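Forum > Home and Garden > Furniture Care

Topic: Ink from a snack bag on an oiled table?

owenside
Wednesday, June 30, 2021
We have a big round wooden table, pale, light oak look, in the room with the low chest of drawers. I finished it with Nedard hard oil last September. It gets used for everything, mostly by people who drop a bag on it and walk away.

Last week I wiped it down and found a faint greenish smear near the middle. It does not come off with a damp cloth. My theory is that it came from one of those thin plastic bags with color on it. My wife says ink doesn't come off a bag like that and it must be something else. I'd like to know before I start sanding.
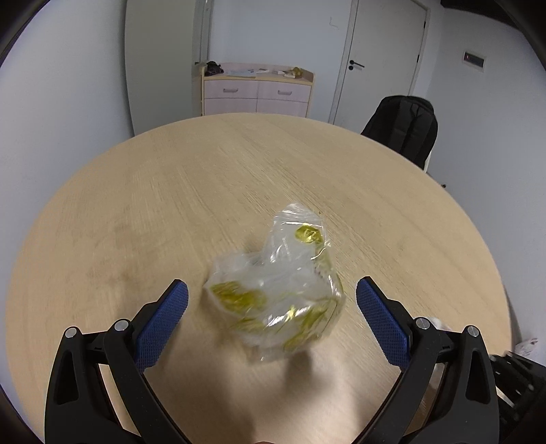

The table and the kind of bag I mean, clear film with yellow-green on it.

The smear doesn't show at that angle. Going with the grain you can only catch it in the evening.

pinebluff70
How long did the bag sit there, and was the table oiled recently? Fresh oil stays soft for a while and will pull color out of cheap printing. Oil that has been on since September should be hard by now unless you put it on thick.

owenside
Overnight at most. I did do a light refresher coat in the spring, Flavard maintenance oil on top of the Nedard.

pinebluff70
Then I'd blame the refresher coat. Two brands on top of each other don't always cure right. Wipe with a white rag and mineral spirits, very little, with the grain. If the rag comes up green you have your answer.

Marly_K
I disagree about mineral spirits as a first step. It will take some of the oil with it and then you have a dull patch to deal with as well as a green one. Try dish soap and warm water, wrung out nearly dry, and leave it alone for a day. I've had grocery bag print on a pine bench and soap got it.

pinebluff70
Soap raises the grain on oak. Spirits don't.

Marly_K
It raises it a little if you soak it. I said wrung out.

Graham Entwistle
I refinish tables for a living. Printing on most food bags is sandwiched between layers of film, so it can't rub off on anything. Plain bags printed on the outside are a different story. Scratch the color with a fingernail. If it stays put, the bag didn't do it and your wife is right.

My other guess would be whatever was inside the bag. Anything greasy or with food coloring in it will go straight into a thin oil finish.

owenside
Scratched it. Nothing came off. I have not told her yet.

Graham Entwistle
Do the soap first, then spirits if you have to. If neither works, 300 grit by hand over a wide area and re-oil with one product only. Don't sand just the spot or you'll see a dish in it every time the light is low.

tallyho_2
I used Bromovlow cleaner on mine for a green candle stain and it worked fine. Small bottle does 200 square feet so it'll last you forever.

Marly_K
Bromovlow left mine sticky. Test underneath first.

owenside
Soap took most of it. There is still a bit if you know where to look. I'm going to leave it until I re-oil in September and put a tray out for the bags.

pinebluff70
Still think it's the refresher coat.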